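Every July the allotments at Windden fill up with sour cherries, and for two weeks I'm no use for anything else! You can't buy them in most stores (they bruise if you look at them), so you go with a bucket and a ladder, and you go early, before the starlings.

Touran Ranjbar has the oldest tree on the hill and lets half the street pick from it. Her rule is stems on, always, and no rinsing until you get home.
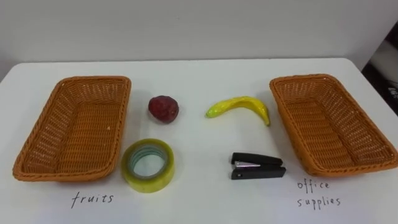 Pitting is the long part, and I love it. Azadeh Amini uses a hairpin, I use a paper clip, and we've argued about it for years. Before you start, spread the cherries out shallow so the bottom ones don't get crushed; a rectangular woven basket like the orange-tan one on the left, with its sloped sides and braided rim, is just right. Then put on an old shirt, because the juice goes everywhere!

For jam I use 200 grams of sugar to 40 cherries, which makes one small, very sweet jar. The rest go over rice with saffron, the way Azadeh's aunt makes it, and I'd happily eat that until September.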